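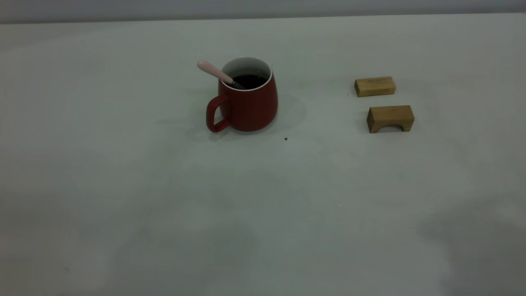
The Spoon Is the Hard Part

My grandmother could clear a table for 16 people while carrying on an argument about tomatoes, and I never once saw her look down at her hands. I think of her whenever somebody asks me if the robots are ready to do the housework, and people do ask me, mostly at family dinners, on the theory that a person who spent years fixing packaging lines must have inside information. I don't have much. What I do have is an opinion, and it has been changing a little at a time, so I'd like to set it down while I still agree with myself.

Start with a mug of coffee, nearly full, with the spoon still standing in it. You want it moved from one side of the table to the other, and over there are some of the kids' wooden blocks, a plain bar and a little bridge. You or I would slide two fingers through the handle and do it in the middle of a sentence. We'd take it slower because it's full, we'd let the spoon lean where it likes, and we'd set it down short of the bridge. I doubt any of us could tell you afterward how we did it.

Now go to a factory, where machines have been picking things up since before I was hired (and that was a while ago!). At Modurwood, where I worked on the line that boxed shelf brackets, we had an arm that could put a bracket in a carton 531 times before its first scheduled check, and it would do it beautifully, so long as every bracket arrived facing the same way. When one came in crooked, the arm closed on air and carried that air very carefully over to the carton. We built chutes and rails and a funny little brush so that nothing would ever come in crooked. I'd say most of my working life was spent making the world simple enough for that arm, and I was proud of it, and I still am.

A kitchen won't hold still for that kind of treatment. You can't put rails on breakfast. So for a long time my answer at those dinners was a flat no, not in my lifetime, pass the potatoes.

Then last September I went to an open house at Mitutent, a small outfit a couple of towns over, and came home less sure. They had a two-armed machine clearing a lunch counter, and it wasn't following a list of positions the way our old arm did. It had learned from people steering it through the job over and over. I stood there much longer than was polite. It picked up plates. It picked up a cup lying on its side, which would have stumped anything I ever worked on. They posted the day's tally by the door, 78 tries and 37 of them finished with no help from a person, and I liked them very much for posting it, for I've been to plenty of shows where that number would have stayed in somebody's pocket.

But look at that number the way you'd look at it at home. If my nephew cleared the table and got it right a bit less than half the time, I'd love him just the same and I'd do the dishes myself. And the cups on that counter were empty, every one. I asked if they'd tried it with something in them, and a cheerful young woman said they were working up to liquids. I understood completely. An empty cup forgives you. A full one has an opinion about how fast you start and how fast you stop, and a loose spoon has another opinion, and the machine has to listen to both while it watches for whatever is sitting where it means to put the thing down.

Folks who want to sell you a household robot tend to show you the grand chores, the laundry and the vacuuming and so on. I'd rather see the small ones. Show me a drink carried across a table by a machine that has never met that mug before, in a room it doesn't know, with the afternoon light coming in low and throwing shadows where there weren't any at lunch. Let it do that all week. I'd be reaching for my wallet, and I am not quick with my wallet.

So my answer at dinner now is "some of it, slowly, and keep a towel handy." My brother-in-law finds this unsatisfying. He wants a year. I told him I'd give him one when the machine brings me my coffee and there's still coffee in it.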